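October, Bedholm bench notes

Water hardness check, continued from the morning. Satish ran the titrations on the tap samples and I did the blanks. Two of the blanks drifted high again, so I threw out the old buffer and made up 1000 ml fresh. pH 10.0 on the second meter. The first meter needs a new probe – Nazar has the order form.

Bottled water goes in as the low reference from now on. The deionised supply at Grulton is off until they change the resin, and we can't keep driving over for it.
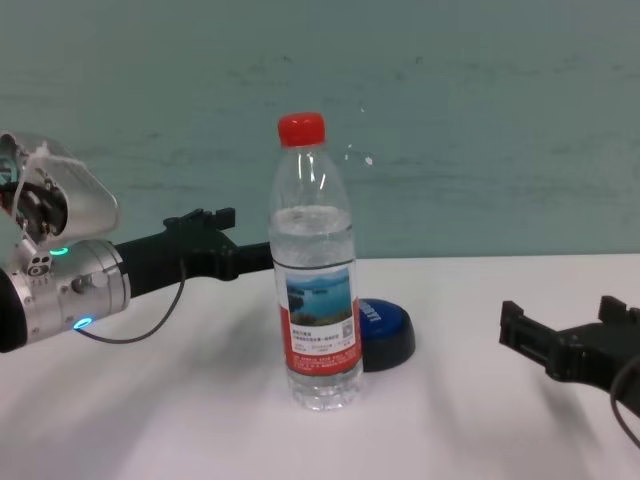

Results and things left to do

Tap, kitchen side: end point sharp, repeats agree. Tap, yard side: end point slow and muddy, probably iron. Try again with the masking agent.

The Hladun sample arrived with the lid loose. Logged it but would not trust the number. Liudmyla will ask them for another.

Burette 7 sticks below the halfway mark. Regreased it, a bit better. Use the other one for anything that matters.

EDTA is down to the last bottle. Yevdokiia to add it to the Sturkis order.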